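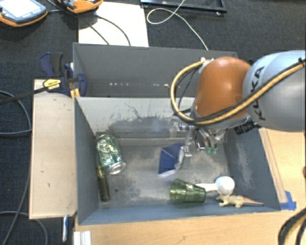
## Fuvaneo Bin Picking Study Kit

The Fuvaneo kit grew out of our own research into a question that sounds simple and has kept us busy for a good long while: how should a robot arm decide what to pick up first when the things in a bin have nothing in common? A crushed drink can, a see-through tumbler, a spoon and a toy reptile each ask something different of the gripper, and we wanted a method that could cope with all of them without being told what they were.

What we sell is that method, packaged so that another lab can set it up on its own arm and check our results (or, better still, beat them - we would be delighted).

### How the method works

The software, which we call Bogdan, looks at the bin and suggests a handful of places where the gripper might take hold. Each suggestion gets a score for how likely the grip is to succeed, and a second score for how much the pick would disturb everything else. The second score is the new part. Earlier versions went straight for the easiest grip and quite often shoved a neighbouring object into a corner, where the sloping walls made it terribly awkward to reach afterwards.

After every attempt, good or bad, Bogdan records the outcome and adjusts both scores. You can leave this learning switched on, or freeze it if you need a fair comparison between two runs.

### What we found

Our main trial was run at the Vokthorpe workshop in January and took in 785 pick attempts over 73 fillings of the bin. With the second score switched on, failed picks fell by 38 per cent against the same software without it. Most of that gain came from objects lying close to a wall.

See-through plastic is still the weak spot. The depth readings go patchy on clear and tinted cups, and Bogdan tends to aim a little low on them. We have a partial fix in the current release and are still working on a proper one, so please don't buy the kit for glassware alone!

### What's in the kit

- Bogdan software with a one-site research licence
- The full trial record, including every failed attempt
- The Grirnton object set: 13 everyday items, all light enough for a small two-finger gripper
- A printed setup guide with bin layouts and a calibration sheet
- Email support for the length of your licence

The arm, gripper, bins and camera are not included. The software needs a fixed view into the bin and a gripper that can report whether it has closed on something.

### A few practical notes

Clamp your bins down firmly before you calibrate. A bin that creeps even slightly will spoil the results slowly enough that you may not notice for a whole afternoon, and we speak from experience.

Worn and scuffed bins are perfectly fine to use. Do take fresh background readings for each one, though, as dark marks on the floor can be mistaken for small objects.

### Ordering

Kits are made up to order at Vokthorpe. Tell us which arm and gripper you have when you write, and we'll check that the two will talk to Bogdan before we send a quote. Replacement Grirnton items can be bought singly.

Page last updated 2025-02-06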